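Bins talk - my notes, NOT the handout. 20 min slot, start 9:40, leave time for Q's
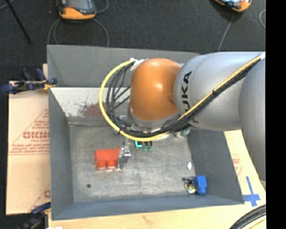 ## Open with the bin

- gray bin, small colored parts on the floor of it. let them look a sec
- ask: who here has one that looks like this? (hands)
- point at scuffs and streaks on the floor, the stained patch on the back. bins get used. fine. talk about what's IN them
- sides slant out - easy to see in, easy to reach in. tall straight sides = stuff hides in corners

## The Fitine sort

- background, FAST: Vindovmont shop, 367 bins when we started, half w/ no label
- parts mixed by size, not by job. everybody digging
- moved to 4 groups: daily, weekly, spares, "no idea"
- the no idea group was the biggest. pause for laugh, maybe
- Bastos shelving came in September, too deep, had to turn bins sideways. skip if short on time

## What to keep shallow

- small parts: one layer, floor still showing
- once you cant see the floor, split the bin
- color helps but only if people agree on it. Dotura site had two reds. mess
- we held up to 2,000 loose pieces in one deep tub. dont do this

## Cleaning

- empty, wipe, look for cracks, put back. 5 minutes a bin
- scratches ok, grit NOT ok, gets into the parts
- stains: try soap first, then leave it alone
- do it at shift change, teh bins are low anyway

## End

- ask them to pick ONE bin tomorrow & tip it out
- label sheet is on the back table
- questions. if someone asks re: lids, say we stopped using them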